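Youth running clubs should stop ranking children under twelve by weekly mileage. The number is easy to collect, and that is most of its appeal. A coach with 104 kids on the roster wants one column to sort by, and distance fits in a column.

The trouble starts with what gets left out. At Jasel, where I kept the logs for three seasons, a nine-year-old who ran 4,000 meters at an even pace scored the same as one who sprinted the first lap and walked the rest. Parents read the table as a measure of fitness. It measured attendance, mostly, and who had a ride to practice. 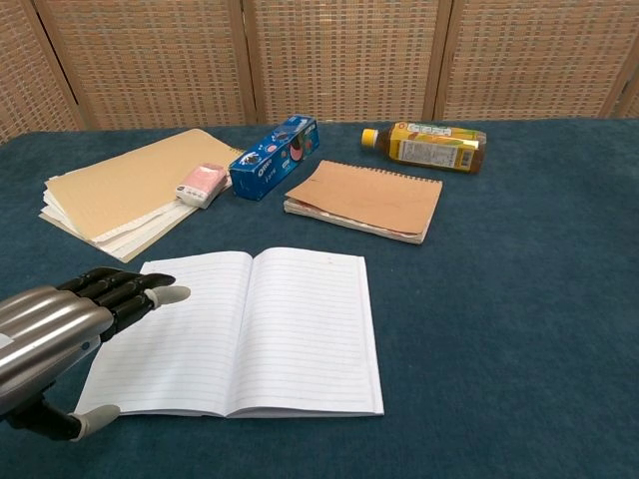 A better record would hold two items per session: time on feet, and how hard the child said it felt on a scale of one to five. Panya Prasertsri used this at the Vemidby club and dropped the public table in December. Her sheets take longer to fill in. They also show when a kid is tired two weeks before an injury does.

Some coaches object that children like rankings. Some do, usually the ones near the top. Keep the races for them, with bibs and a clock. Practice has a different job, and a training log posted on the fence turns every easy run into a race. If the regional office still needs a total for its grant forms, add up the hours.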